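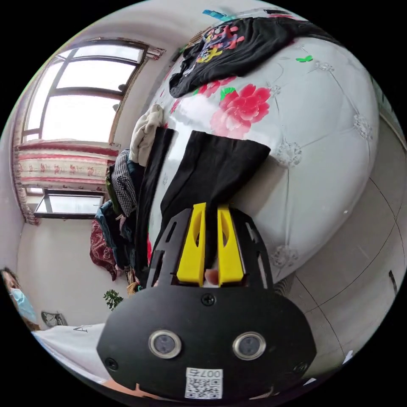

Sorting clothes on a bed: notes for the Tuesday session

Slot is 40 minutes including questions. Keep the handout back until the folding section or people read ahead.

Opening. Say who the talk is for: anyone with one bedroom, one wardrobe and no spare table. Most storage advice assumes a clear floor. Ours assumes a bed, and a bed has to be slept in that night. Everything that follows comes from that deadline.

Define terms early. A "pile" is clothing with one destination. A "heap" is clothing with no destination yet. The job is to turn the heap into piles. Ask the room for destinations and write them up: drawer, rail, wash, mend, give away. If someone offers "maybe", write it down and come back to it.

Order of work. Make the bed first. A smooth cover shows up socks and dark items, and a patterned one will hide small things such as clips and tags. Put the heap at one edge. Work from the edge towards the middle, one garment in the hand at a time. Black garments go last. They look alike in a heap and each one has to be opened out before it can be named — trousers, top, leggings. Allow double the time for them.

Pause here for questions on order. Then the Girkside slides. 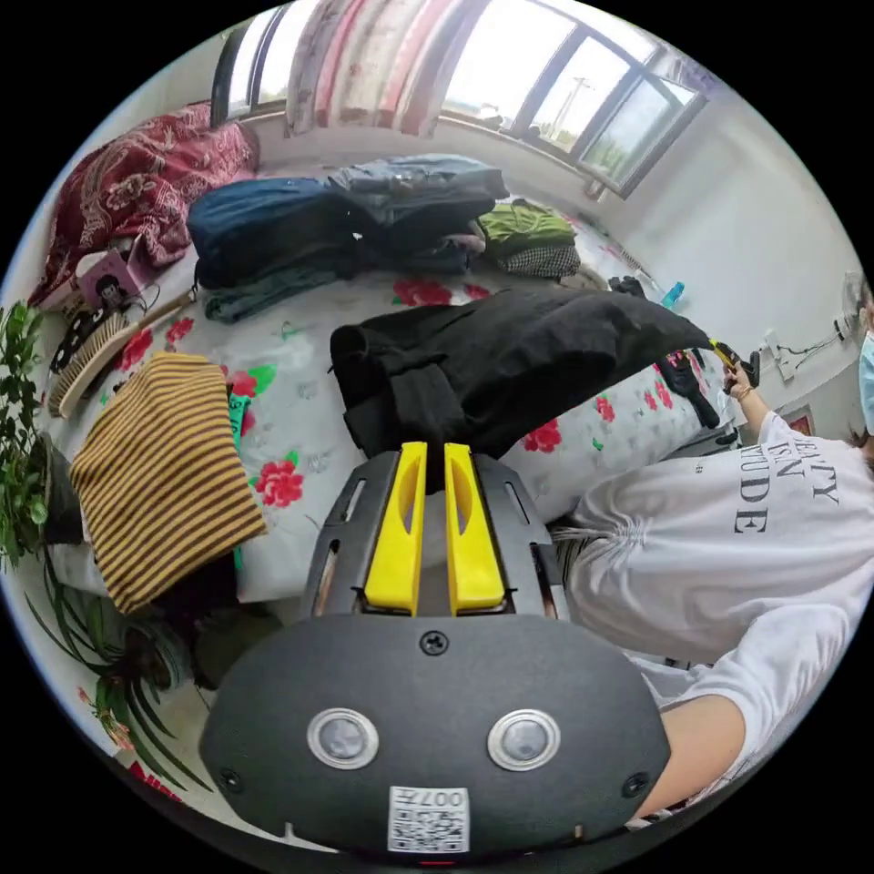 Girkside, May

Folded stacks at the back, work in hand in the middle. Point out that stacks towards the window stay out of reach of the sleeves. Navy, grey-blue and olive are easy to tell apart in daylight and hard to tell apart under a bedroom bulb. Recommend sorting before the evening for that reason alone.

Mention the small goods. Brushes, boxes and hair things end up on the bed because the clothes were on top of them. They should not be put away one by one during the sort, as each trip costs more than the item is worth. Use a tray. The Nomwood tray is the one we lend out; any shallow box does the same work.

Figures, if asked. The Preda tally sheets recorded 2,444 garments across all the bedrooms we logged. The first 2,000 were sorted with no fixed order, the rest with the order given above. Do not claim a time saving. The rooms were different sizes and the sheets were not filled in the same way by everyone. What the sheets do support is that fewer garments were handled twice.

Folding. Demonstrate with a towel, then a shirt. Towel in thirds along the length, then in half. Shirt face down, sleeves in, sides in, hem to collar. Jeans in half along the seam, then 2 folds up from the ankle. Soft tops that will not hold a crease should be rolled. Keep this short; people watch the first fold and stop watching by the third.

Next slide while the shirt is going round. 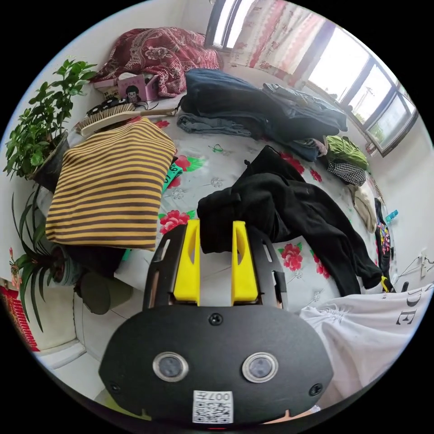
Denim together at the centre, striped towel folded at the left, black garment still to be dealt with.

Denim is heavy and should be the bottom layer of any stack. Checked and printed items can go on top, where the pattern makes them quick to find. Ask for one exception from the audience. There is usually somebody with a narrow drawer.

Bags. Treat a bag as a container first and a garment second. Open every pocket before it is put away. Receipts out, coins out, chargers on the tray. A backpack should be stored flat or hung by its top loop, never under a stack, where the zips mark the cloth above. With two people, one takes each end to turn it over.
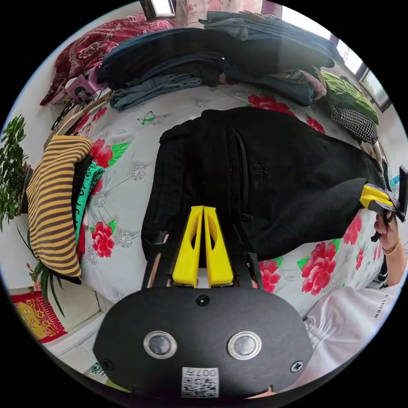
Seon-mi Kwak wrote back after the Fostthorpe run of this talk that she disagrees on bags and would sort them before any clothing, as a checked bag can then carry the give-away pile out of the room. It is a fair point for anyone short of boxes. Read it out and let the room argue it.

Return to "maybe". Limit it to one pile, no taller than a folded towel. Anything above that height gets decided before the bed is used.

Tín Đào has the handouts and the spare tally sheets. Trays back on the table by the door.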